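Grusidano Handling Program
Progress report to the Skosolard Fund, second reporting period
Prepared by the project lead, Fovthorpe test site

1. Purpose of the work

The grant pays for an answer to a narrow question: can a general-purpose two-handed machine take over the sorting station at the end of a packing line, without the line being rebuilt around it? The station is a low-skill job for a person. Parts come down a belt, the operator picks each one up, looks at it, turns it if needed, and puts it in the right bin. Turnover at this kind of station is high, and the partner plants at Fovthorpe have trouble filling the evening shift.

The first report covered site preparation and safety sign-off. This one covers the single-part trials, the start of the two-handed trials, and the changes we want to make to the schedule.

2. Status against milestones

Milestone 1, test cell ready: complete.
Milestone 2, single-part pick and place, belt stopped: complete.
Milestone 3, single-part pick and place, belt moving: in progress, behind plan.
Milestone 4, two-handed handling of one part: started early.
Milestone 5, mixed parts, full sorting rule: not started.

Milestone 3 is late. The cause is discussed in section 5.

3. Test cell

The cell has a green belt on an aluminum frame, with open blue bins on the near side. White wall panels close off the back. We kept the layout close to what the partner plants use, including the height difference between the belt and the bins, which forces the arm to lift a part over the rail and then lower it. An earlier plan had a chute in place of the lift. It was dropped at the design review on the grounds that no partner plant has one.

Each hand is jointed, with several fingers and a thumb. We considered suction cups and parallel jaws. Both are faster and cheaper, and for a plant that handles one part all year they remain the better purchase. The grant question concerns stations where the part changes every few days, so the fingered hand was retained.

An attempt starts with the hand open over the belt and the thumb low. The opening is set wider than the part. A narrow opening gave more accurate grasps when the part was where the planner expected it, and more collisions when it was a little off.

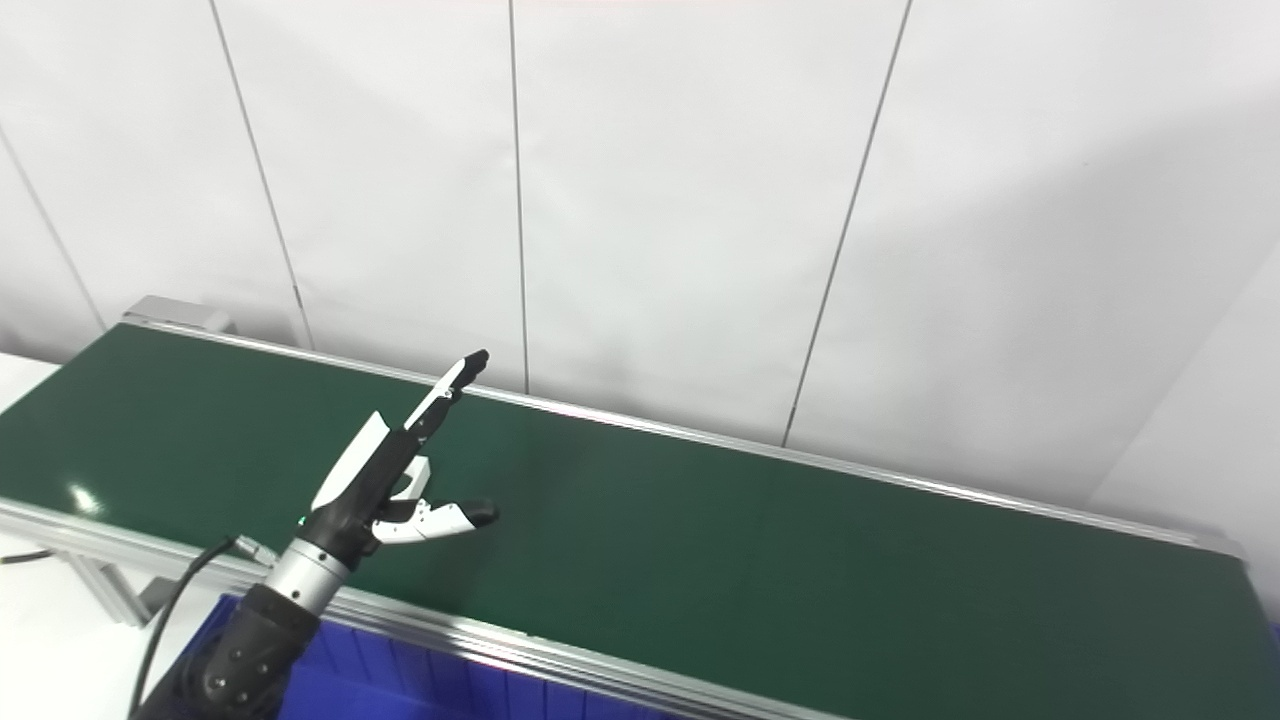 4. Trials completed

4.1 Belt stopped

We ran 600 attempts with the belt stopped. An attempt counts as a success if the part is lifted clear of the rail, carried, and released inside the correct bin with no help from the operator. The required success rate for Milestone 2 was set in the grant agreement and was met.

Most failures fell into two groups. In the first, the fingertips touched the part before the grasp was closed and pushed it out of reach. In the second, the part was lifted correctly and then struck the rail on the way to the bin. The second group was largely removed by raising the carry path. That change adds time to every cycle.

4.2 Belt moving

We have run 400 attempts with the belt moving at the slow setting. The success rate is 66 percent. This is below the level required for Milestone 3, and well below what a new operator reaches on the first morning.

Failures here are mainly a matter of timing. The hand arrives at the right place late, closes behind the part, and stops. Recovery is poor: a person who misses reaches again without thinking about it, while the machine returns to its start position and begins the whole attempt over. By then the part has usually left the reachable section of the belt.

4.3 Two-handed handling

Two-handed trials began ahead of plan because the second arm was delivered early. The test part is a white block with an oval opening in the top face. It was chosen for its two possible grasps. A finger can go into the opening, or the block can be held between the hands from the sides. The planner picks between them according to how the block is turned.

At the start of these attempts both hands wait low on the near side of the belt, at the front rail, and approach from there. Starting low keeps the hands out of the line of sight to the belt, which was a known problem in the one-handed trials.
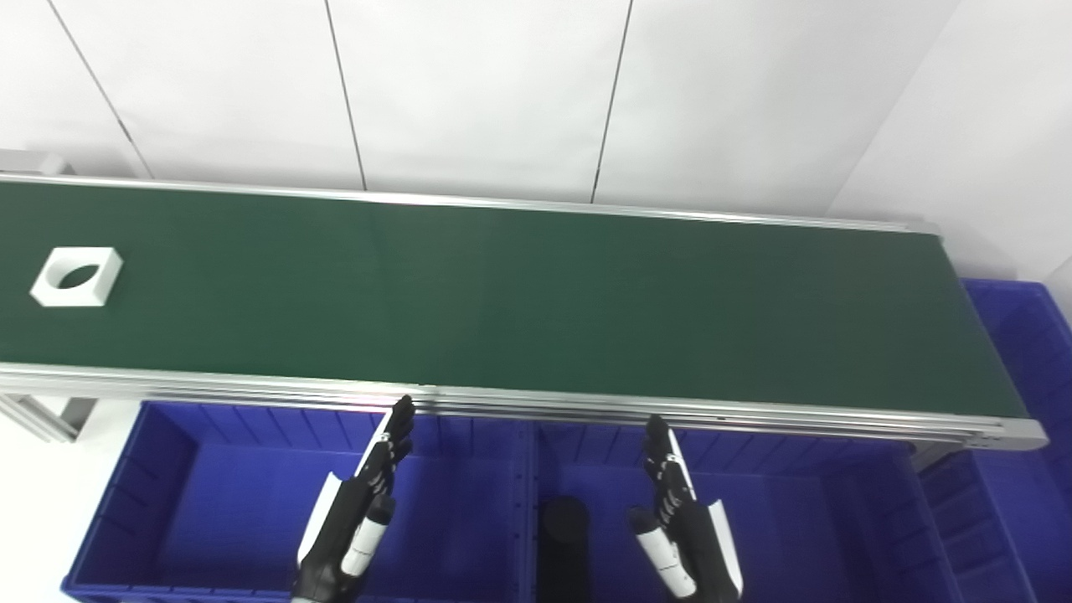

The side grasp is the more reliable of the two and the slower. The finger grasp works well when the opening is square to the hand and fails often when it is turned. We do not yet report a success rate for this work. The number of attempts is too small and the start positions were varied by hand, so a percentage would suggest more than we know.

5. Problems and delays

Perception of position on the belt. The estimate of where the part is drifts once the belt moves. Part of this comes from glare off the overhead lights. Diffusers have been ordered from Rezaei and will be fitted before the next block of trials.

Finger wear. The fingertips wear faster than the supplier's schedule allows for. We replaced one set during the period and now hold a spare set on site. The cost is small, but the hand must be recalibrated after each change, and that takes a full morning.

Supervision. Safety rules require a person at the stop button whenever the arms are powered. The cell currently saves no labor at all. This was expected at this stage and is recorded here so that the cycle times are not read as a saving.

6. Can the station be automated yet?

With the belt stopped and one known part, yes, at a speed no plant would accept. With the belt moving, not at present. The remaining gap is in reacting to small errors during the reach. Grip strength and finger dexterity have not limited us so far, which differs from what we wrote in the proposal.

Partner plants have asked whether the machine could also clear jams, wipe the belt, and swap full bins for empty ones. Operators do all of these between parts, and they take up a fair share of the shift. None is in scope. We recommend a short study of bin swapping only, as it uses the same two-handed side grasp.

7. Budget

Spending to date is 33 percent of the total award, under plan. The underspend is mostly in staff time and reflects the late start of the moving-belt trials. It will be used in the next period. No transfer between budget lines is requested.

8. Next period

Fit the light diffusers and repeat the moving-belt trials at the same speed, so that the results can be compared directly.
Add a second reach within the same attempt after a miss.
Continue the two-handed trials with fixed start positions and a written protocol.
Move the Milestone 3 review to December.

Approval is requested for the last item. The fund's technical officer is welcome to attend the repeat trials at Fovthorpe, which run on Tuesday mornings.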